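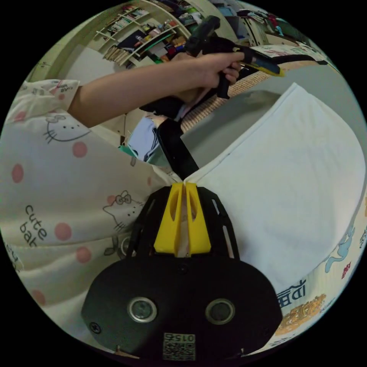
Towels and Linens: Your Questions

Welcome! We get a lot of notes about folding and storing towels at Hasomia, and Salamatu Aryee, who looks after our linen shelves, has kindly sat down and answered the ones that come up most.

How do I fold a bath towel so the edges stay neat?
Lay it out flat and pick it up by the corners, never by the middle. Bring one corner to its match, smooth toward the fold with your palm, then go again the other way. I like to finish in thirds, with the folded edge facing out on the shelf (it looks so much nicer, and you can grab one without toppling the pile!).

Do I need a special surface?
Oh, not at all. A bed is fine, a table is fine. If you fold on the floor, put a clean sheet down first, particularly over rattan or anything woven, as towel loops do love to catch on it.

My towels still look creased after folding. Have I done something wrong?
No, a few soft creases are perfectly normal. Give each towel a good shake by the short end before you start, and please don't iron them. It flattens the pile and they won't feel half as cozy.

Can I use fabric softener on white towels?
We'd go easy on it. Every fourth wash or so is plenty.

What size are the Adugna bath towels?
They're 32 inches wide, and the matching hand towels fold down small enough to tuck alongside them in a bathroom cabinet.

Why is my order missing the February color?
That one sold out sooner than we expected, I'm sorry to say. More are on the way, and you can ask us to write to you when they come in.

Can I return a towel I've already washed?
Yes, within 31 days, so long as it's still in good shape. Pop the packing slip in with it, and if you've lost the slip just write your name and order number on a piece of paper.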